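Jirow J2 hand-held gripper pair — planning and ordering notes

The J2 is a hand-operated parallel gripper for recording manipulation tasks ahead of fitting the same fingers to an arm. It is sold in pairs. Budget for 2 operators per bench if sessions run past lunch.

Film and bagging work

Clear bags are the usual reason for asking about fingertips. Flat tips close along the full seam and will take a single fold of film. Test with your own bag stock before ordering spares.

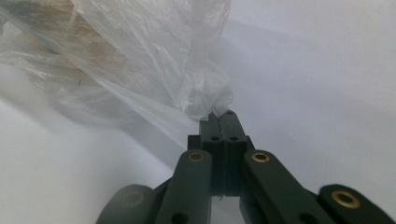
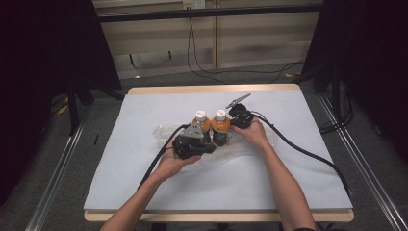
Costs to plan for

Pair of grippers with cables: see the Sukari price list
Flat fingertips, set: 73
Bushing kit: 142
Bench cover sheet: not supplied

Prices exclude VAT and carriage. The Omix mount is ordered separately and needs its own lead time — allow for it in the February round.

Bench layout

Leave clear floor on both sides of the table for the cable runs. Cables should drop outside the forearms. A pale cover sheet is recommended under transparent goods. Replace worn bushings as a full set.

Shares 200 | Comments 2

Comments

dudas_bench: Does the 73 cover both hands or just one?

palletline: One hand. We ordered two sets from Dudás and the tips are the same left and right.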